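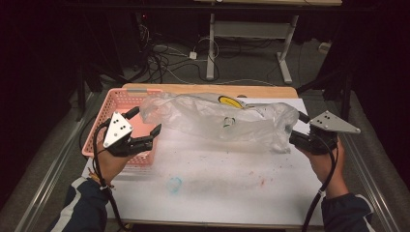

Figure 1. The two hand-held grippers at the work table, with the plastic bag and the pink basket.

Student Project Report: Review of the Griko Hand-Held Gripper Kit
Course in Applied Automation, Prinen Technical College
Submitted 1/31/20

1. Introduction

The purpose of this project was to review the Griko kit, which is a pair of hand-held grippers for recording how a person does work with two hands. The recordings can later be used to teach a robot arm the same work. The kit is sold by the company Sandberg. Our school is considering it for the automation course, and our group was asked to find out if students can use it without a long training.

We did not test the teaching of the robot. This report is only about the kit itself: how it is to set up, how it feels in the hand, and which tasks can be done with it.

2. What is in the kit

The kit has two grippers, one for each hand, with cables, and a recording program called Fevby. Each gripper has two black fingers. On the top there is a triangular plate with black dots, and the program uses these dots to follow the position of the hand. There is also a camera on the gripper, and one more camera is worn on the head.

The manual has 12 pages. It explains the assembly well, but the part about calibration is too short in our opinion. We had to read it several times before we understood in which order the cameras must be started. If you start the head camera last, the program gives an error and you must begin again from the first step.

3. Choice of tasks

We wanted tasks which are simple for a person but not so simple for a gripper. Hard objects like blocks are easy to hold, and they do not say much about the quality of the fingers. For this reason we chose thin plastic bags. A bag changes its shape all the time, it is slippery, and it is hard to see where one layer ends and the next begins. We used a full bag and also a crumpled one with almost nothing in it.
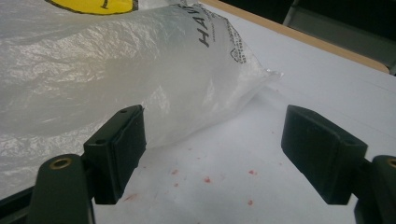

4. Setup and calibration

The first setup took us one afternoon. Later we could do it in 12 minutes. The largest part of this time goes to the cables. Each gripper has its own cable, and it hangs down past the wrist. When the person turns the hand much, the cable pulls a little. A wireless version would be more comfortable, but Sandberg does not offer it at the moment.

The plates with the dots must be visible to the head camera all the time. Long sleeves are not a problem if the cuff stays behind the gripper. We learned also that strong light directly over the table can make the dots difficult to read, so we moved our lamp to the side.

5. Use of the grippers

The weight is acceptable, but after one hour the thumb becomes tired. We recommend 5 recordings and then a short break. The fingers open and close smoothly. Their gripping surface is flat, and this is good for boxes and bottles. For thin film it is more difficult, because you must first make a fold and then close the fingers on it.
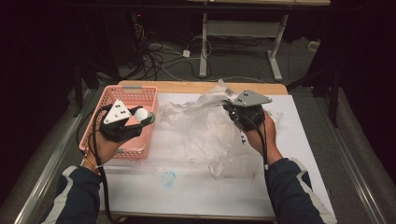
The strongest point of the Griko kit is the work with two hands at the same time. Many cheaper kits have one gripper only, and then you can record just half of what people really do at a table. With two grippers it is possible to give each hand its own job, as when the right one holds a corner of the clear bag and the left one has a white ball just above the rim of the basket. Fevby saves both hands in one file with the same clock. We found this very useful when we looked at the recordings afterward.

6. Problems

The program stopped two times during January. Both times the recording was lost, as it is saved only at the end. We wrote to Sandberg and received the answer that automatic saving is planned.

The storage is also a question. One file can hold 1,000 frames in the free version of Fevby, and longer tasks must be divided. The paid version costs 200 dollars for a year.

7. Recommendation

We recommend that the school buys one Griko kit for the course, together with the paid version of Fevby. The calibration guide should be rewritten by us in simpler words before new students use it. A draft of this guide is in Appendix A, and the list of settings is in Appendix B.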